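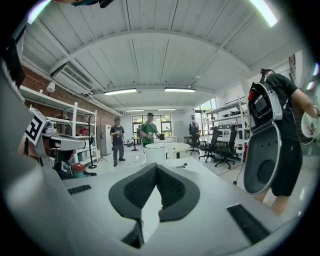 Remlow rents out its robot-training kit by the fortnight

28 July 2026 – If you have ever wanted to teach a robot to tidy a table but balked at buying the gear, Remlow will now lend you some. The Verkel outfit's Homiten kit went on hire this month at $124 a day, with a minimum booking of 13 days, so the word "fortnight" is doing a little rounding.

The money gets you 2 hand-held grippers, a harness to take the weight off your arms and a setup guide that runs to 57 pages. You do the chore yourself, gripper in each fist, and the recordings go off to train the machine that may one day do it for you.
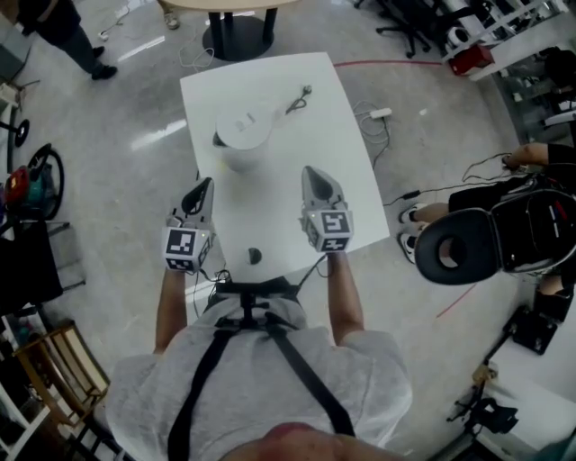
Two-handed work with the grippers at a white table.

"People expect it to feel like the future," says Remlow's Desmond Mercado. "Mostly it feels like using tongs."

Rival Quiroga still sells its kit outright and says it has no plans to follow. Remlow's bookings are open now. Cleaning fees are extra, as is the second harness buckle.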